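Notes for unit 11, wrist-camera perception and grasp gating. Read the Skirero node README before the lab; the launch files changed in March.

## 1. Frames

All grasp candidates are computed in the camera frame and moved to the base frame with the hand-eye transform from the Ender calibration script. Do not average transforms across runs. Rotation error dominates at range, translation error up close.

Convention used in the code:

- `T_bc`: camera pose in base
- `T_cg`: gripper tip pose in camera, fixed
- `p_c`: target centroid in camera

If your centroid drifts when the wrist rolls over a static target, `T_bc` is wrong. Fix that before touching the segmenter.

## 2. Self-mask

The fingers occupy a large share of every wrist image. They return valid depth and will be picked up as the nearest surface unless masked. The Orkisia tool renders the finger mesh at the current opening width and dilates the result by 11 pixels. The mask must be regenerated when the width changes; a cached mask from the open state leaves a strip of finger exposed after closing.

Symptom of a stale mask: the planner reports a collision at the tip with zero clearance, in every pose.

## 3. Color segmentation and instance choice

Thresholding on hue gives connected components, not objects. Two components of the same color can lie on different supports, and the planner needs exactly one. The selector scores each component:

`s = w1 * area + w2 * support - w3 * border`

where `border` is the fraction of the component outline that touches the image edge or the self-mask. A component with a high border score has an unreliable centroid. Back off along the optical axis and segment again before committing.

The `support` term comes from a region label (container, seat, floor). With `w2 = 0`, the selector simply follows area, and the choice can flip between consecutive images. Purves, the replay tool, has this case in log 3191. Step to index 803 and compare the scores with `w2` on and off.

## 4. Gate

The arm may descend only when all of these hold:

1. Same component selected for 22 consecutive images
2. Border score under threshold
3. Tip path clear after self-masking

Any failure resets the counter. Do not decrement it.
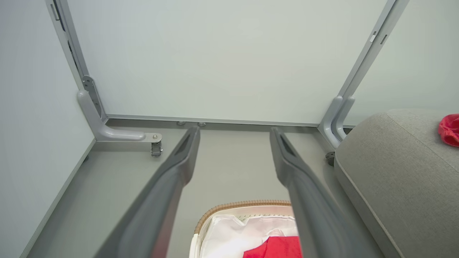 *Fig. 1. Wrist view with two red cloth regions, one in the lined basket and one on the cushion. Both meet the image border.*

## Lab task

Implement `select_component()` and plot the score of each region against image index. Submit the plot and the weights. Questions about the replay tool go to Kenna Galbraith; lab hours are Saturday morning.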